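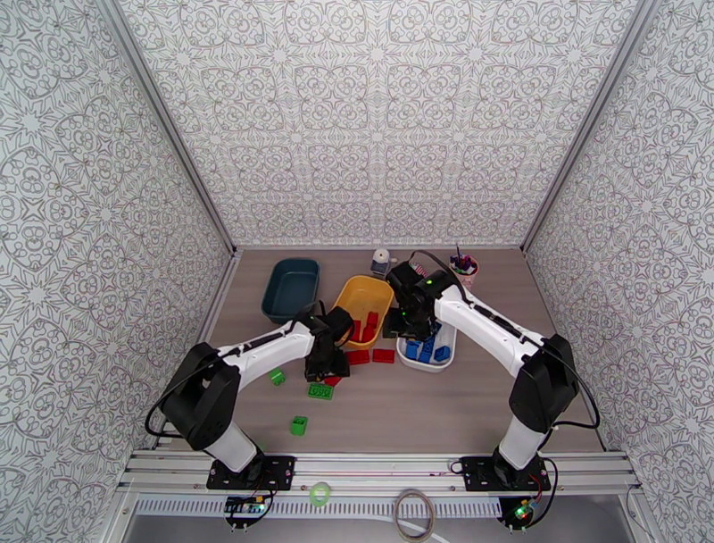 Have you ever had a brilliant idea while you were brushing your teeth, or staring out of a bus window? Where did it come from? People have been puzzling over that for more than 2,000 years, and some of the best answers are also the simplest. One of them is that a new idea is very often made of old ideas joined together in a fresh way. Think of small toy building blocks on a tabletop. Each block is quite ordinary, and you've probably seen one like it before, but put a few together in a way you've never tried and you might have a castle, a crocodile or a castle FOR crocodiles. Ideas can work just like that!

Old bits, new mix

Try to imagine a brand new animal. Go on, shut your eyes for a moment.

What did you get? Perhaps it had wings, or six legs, or a trunk at both ends. I asked a class in Vindwood to do this last September and the winner (by a lot of cheering) was Senyo's "gilska", a furry fish that lives up chimneys and eats soot. I love the gilska! But look at what it's made from. Fur, fish, chimney, soot. Senyo knew about all of those already. What was new was the way they were joined up.

Does that mean it was cheating? Not a bit. Stories, songs and recipes get made this way too. Somebody had to be the first person to put wheels on a suitcase, and wheels and bags had both been around for ages by then.

Ideas change when you share them

If you give a friend your apple, you haven't got an apple any more. If you give a friend your idea, you've both got it – and your friend may hand it back with something added. Solange, who is 11, told the class that gilskas must sneeze a lot. Then Seidu said that was how chimneys got swept. Now the idea was bigger than it had been that morning, and it belonged to all three of them.

Sometimes a friend will say, "But what about the rain?" and your idea gets a hole in it. That can feel horrid. It's still a very useful question! You can mend the hole, or swap one part for another, or put the whole thing away in a notebook and come back to it when you're older.

Have a go

Write down 2 things that have nothing to do with each other, such as a teapot and a football match. Now spend a few minutes inventing something that needs both. Silly answers are welcome. When you've finished, pass your paper to someone else and ask them to change one part of it.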